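3.2 Collecting the garment demonstrations

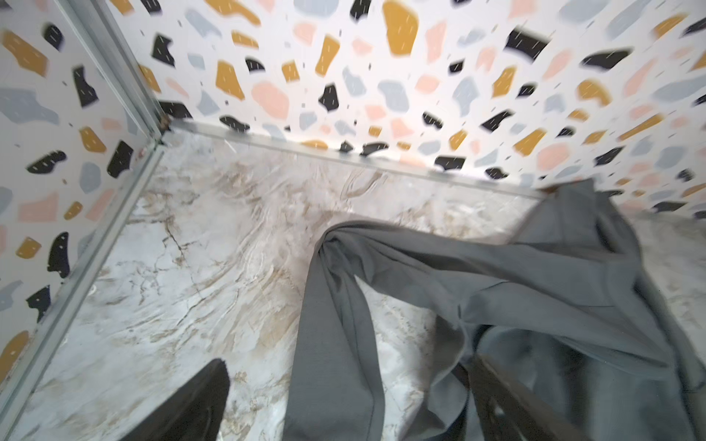 Cloth is a wonderful thing to learn from, and a maddening one to collect. A rigid mug dropped in the same spot twice looks much the same both times, but a garment never lands the same way, and every new heap of folds gives the learner something it has not met before. We wanted as much of that variety as we could get. The Prasholm set therefore holds 2,000 demonstrations over 37 garments, all recorded at close range from the wrist, with the fingers always near the cloth they are about to move (Figure 3).

Figure 3. Wrist view during a garment demonstration in a patterned enclosure. Grey cloth lies between the two gripper fingers, with the marble-effect floor clear to the left.

Each demonstration starts from a random drop. The operator lets the garment fall, picks a point on it, and guides the arm through a grasp, a lift and a spread. We gave no rule for choosing the point. Murray Bright, who recorded the first batch in July, liked to go for a raised loop whenever the cloth offered one, while our other operators went hunting for hems and seams. We kept both habits in the data, and we are very glad we did! A policy trained on one operator alone copied that person's favourite grasp even on heaps where it made little sense (see Section 5.1).

The backgrounds deserve a word too. Our early recordings, made with the Grimshaw rig on plain grey boards, gave a policy that did well on those boards and fell apart on anything busier. We now swap wall and floor coverings between sessions, and the speckled terrazzo pattern has become our favourite test. Its chips have hard outlines and come in several colours, so a learner that simply chases strong edges will soon be chasing the wall. Marble veins cause a gentler version of the same trouble, as a thin dark vein can pass for a crease.

Failed grasps stay in the set with their own label. Of the 37 garments, 29 are used for training and one more for tuning, which leaves 7 that the policy never sees until the final test. We split by garment and never by recording, so that a familiar pair of sleeves cannot turn up on both sides. Labels were added in Zavent by the operator who made the recording, usually within the hour, while the reason for a slip was still fresh in mind.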